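## 4. Setting Up the Room

Section 4 covers the main room at the Pellholm hall: lights, blinds, the raised platform, and the open floor. Work through it in order. If the room was left set up from the day before, start at 4.3 and check the floor plan on the inside of the cupboard door.

You will need:

- the room key and the small blind key (both on the same ring)
- the folding stepladder from the Royer cupboard
- a dust mop and a dry cloth
- the roll of blue floor tape

### 4.1 Lights

The light switches are on the panel inside the main entrance. Each switch is labeled with the part of the room it controls.

1. Turn on the entrance switch first and wait for the tubes to come up fully.
2. Turn on the remaining switches one at a time.
3. Walk the length of the room and look up at each fluorescent fixture. Note any tube that flickers or stays dim at the ends.
4. Write the fault in the log book, with the position of the fixture as seen from the entrance.

**Note:** A tube that flickers for the first minute on a cold morning does not need to be reported. Report it if it is still flickering when you finish the blinds.

**Caution:** Do not change tubes yourself. The ceiling is too high for the Royer stepladder, and the fixtures hang from the metal panels on brackets that need two people and the tall ladder.

### 4.2 Blinds

The gray roller blinds are Umitz blinds and all work the same way. Each has its own chain on the right side. The large window on the platform side has dark frames and no blind.

1. Unlock the chain guard with the small key.
2. Pull the front chain to lower the blind, or the back chain to raise it. Pull straight down.
3. Stop when the bottom bar is level with the sill. The blind will go lower than this, but it starts to roll back on itself and creases the fabric.
4. Lock the chain guard again.

For talks with slides, lower the blinds on the back wall and leave the ones on the right wall halfway. For exercise classes and general use, set them however the group wants them. In the afternoon the sun comes in low on the right side, and most groups ask for those blinds down by 3.

**Note:** If a blind sticks, raise it a little and try again. If it sticks a second time, leave it where it is and write it in the log book. Forcing the chain strips the gear, and a replacement has to be ordered.

With the blinds set, go back to the entrance and look at the room as a visitor would see it. The walls and the ceiling are both white and the room holds a lot of light even with every blind down – if it seems bright enough, turn off the middle switch and leave the others on.
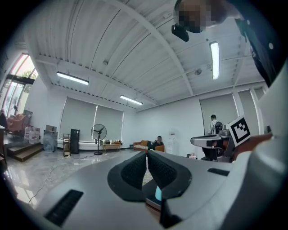
The middle switch can stay off for most daytime bookings. Turn it on again for evening use, and for any booking where people will be reading or doing close work at the far end of the room.

### 4.3 The platform

The platform runs along the left side of the room and is reached by two steps in dark wood. It is used as a sitting area and, now and then, as a low stage.

1. Sweep the steps first, then the top. Use the dust mop dry. Water leaves marks on the dark wood that show up when the daylight comes in from the side.
2. Check the front edge of each step with your hand for splinters or lifted strips.
3. Put a strip of blue floor tape along the front edge of both steps for any event with the lights lowered.
4. Take the tape up the same day. Left overnight, it pulls at the finish.

The orange-brown armchair stays on the platform. For talks, turn it to face the room. For stage use, move it to the back of the platform, well clear of the steps.

**Caution:** Lift the armchair with two people. Do not drag it. The feet have no pads and will scratch the boards.

**Caution:** Keep the steps clear at all times. Bags, coats, and cables go on top of the platform against the wall, or in the Cundon lockers in the hallway.

### 4.4 The open floor

The rest of the room is kept open. Tables and chairs are brought in only for the bookings that ask for them and go back to the store the same evening.

1. Mop the floor with the dry mop, working from the back wall toward the entrance.
2. Pick the layout from the booking sheet:
 - **Open:** nothing on the floor.
 - **Rows:** chairs facing the platform, 52 seats at most.
 - **Groups:** tables spread across the room, 50 seats at most.
 - **Standing:** no chairs, 99 people at most.
3. Leave a clear path from the entrance to the back wall. It should be wide enough for two people to pass.
4. Keep tables clear of the roller blinds. A table pushed against a blind bends the bottom bar.

**Note:** The standing limit applies to everyone in the room, including staff and anyone on the platform.

Rows are easier to set if you start with the one nearest the platform and work back. Put out the two end chairs, check that they line up, then fill in between them. Leave enough space in front of the first row for someone to come down the steps without brushing past knees.

### 4.5 Before you hand over the room

- Lights set and faults written down
- Blinds level and chain guards locked
- Steps swept, and taped if needed
- Armchair in the right place for the booking
- Path to the back wall clear
- Stepladder back in the Royer cupboard

Hand the room key to the person named on the booking sheet and keep the blind key yourself. If the group wants the blinds moved during the booking, they can ring the office from the hallway phone. The office is staffed until 6, except on Wednesday, when it closes at noon and calls go to the duty cell phone. The number is on the card above the light switches.

For putting the room back after use, see Section 5.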